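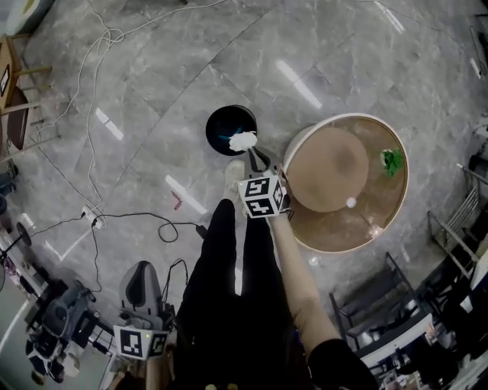

Students at Komcombe Technical College have completed the first stage of Household Hands, a one-semester project in which robot skills are taught by demonstration. Each team works with hand-held grippers that carry marker blocks printed with black-and-white squares, and performs short household tasks with them at floor and table height. In the tidying task, a student holds a white, tissue-like item in the gripper's black fingers over a round black bin, beside a low round table. The recordings are then used to train a robot arm to carry out the same motion.

The project opened in November with 18 students from the college's automation and computer science programs. It is supported by Carnex, a regional maker of packaging machinery, which has provided equipment and workshop hours for the full term. Teams of mixed experience were formed in the first week, and each was assigned a task list covering sorting, clearing and putting away.

"Our students learn very quickly how much is involved in a simple movement of the hand," the department said in a statement. "They have to agree on where a motion starts, how fast it should go and when it is finished. Those decisions shape everything the robot does later."

The college has set aside 34 hours of supervised lab time for the second stage, which will take place in the Rafferty Building. Students will compare recordings made by different team members, remove unusable ones and prepare a written report -- a requirement for course credit. Five teams will go on to present their results at the Gronia Student Robotics Meet, where entries are judged on reliability, documentation and safe working practice.

Applications for the next session are open to all second-year students. No earlier robotics course is required, but applicants should have passed the introductory programming class. The session is limited to nine new places, and forms may be picked up at the department office.

Komcombe Technical College, Department of Automation
Released 13 December 2025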